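How do you fold a mock-neck top so the collar doesn't get crushed?

Posted in Laundry & Closets
691 views

Usa Phetsri
I finally moved my long-sleeved tops out of the closet and into a drawer, and I love having the rod space back! But the mock necks are driving me nuts. I fold them the way I fold T-shirts (in half down the middle, sleeves tucked in, then up from the bottom) and when I pull one out a week later there's a hard crease right down the front of the collar. It makes the neck stand up in a little point under my chin, and no amount of smoothing with my hands gets rid of it.

They're mostly cotton, fairly heavy, with ribbed cuffs. A couple of them have printing on the neck and down the sleeves, and I'd really like that not to crack. The drawer is one of the shallow ones in a Drimon dresser, so rolling them up fat isn't going to work, I tried and it wouldn't close. Hanging is out too. Is there a fold that leaves the collar alone?

Amnuay Petchrat
Yes!! There is, and once your hands know it you'll do a whole stack before the kettle boils. The trick is to stop folding down the middle. The center line of the shirt is the center line of the collar, so that's where your crease comes from.

Lay the top face down on the bed and pull the collar up so it stands away from the shoulders. Smooth the back with the flat of your hand, from the neck toward the hem. Now bring one side in, with the fold starting next to the collar and going straight down. Lay that sleeve back on itself so it runs down the panel you just made and doesn't poke out the other side. Do the second side the same way. You should have a long strip about as wide as the neck plus a couple of fingers on each side. Then bring the hem up, in halves or thirds depending on your drawer, and stop short of the collar. Flip it over and the neck is sitting up on its own at the top.

I did all my winter tops on the bed this way, on the strawberry sheet, and it works just as well on the thick ones.
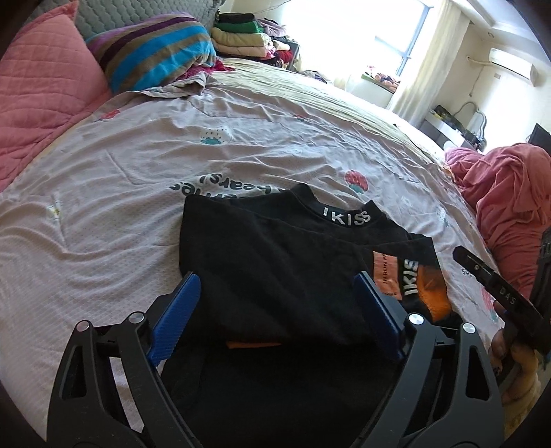

Black mock neck, body folded over, orange patch on the sleeve.

For the lettering, what matters to me is where the folds land. A sleeve with words running down it wants to be folded across in as few places as you can manage, and I shift the fold an inch if it's going to hit a big patch. I also never iron straight on the print. Turn it inside out, or put a thin dish towel over it.

In the drawer I lay them with the collars alternating, one toward the back, one toward the front. The stack stays level that way. If all the necks are at one end it gets tall there and slides over. I keep 4 in a pile and start a new pile after that.

Finbarr Ó Flaithearta
just roll the collar down

Thitima Nuchit
Amnuay's fold is so good, I tried it this morning on my son's school turtlenecks and they look like they came from a store! Two small things to add.

If the collar already has a crease, get it out before you fold or you'll only press it in deeper. I wet my fingers, run them along the line, and let the shirt lie flat until it's fully dry. A stubborn one gets a bit of steam from the bathroom while somebody showers.

And for a really shallow drawer, fold the hem up in halves, no further. It takes more room front to back but it's thinner. My drawer is just deep enough for three tops that way. For the sleeves on kids' sizes I go straight down and don't bother with a second bend, they're short enough to fit.

Usa Phetsri
Just did the whole drawer and it closes! Collars alternating, halves for the heavy ones. I had been folding face up this entire time. Going to try the wet finger thing on my gray one tonight, that crease has been in there since September.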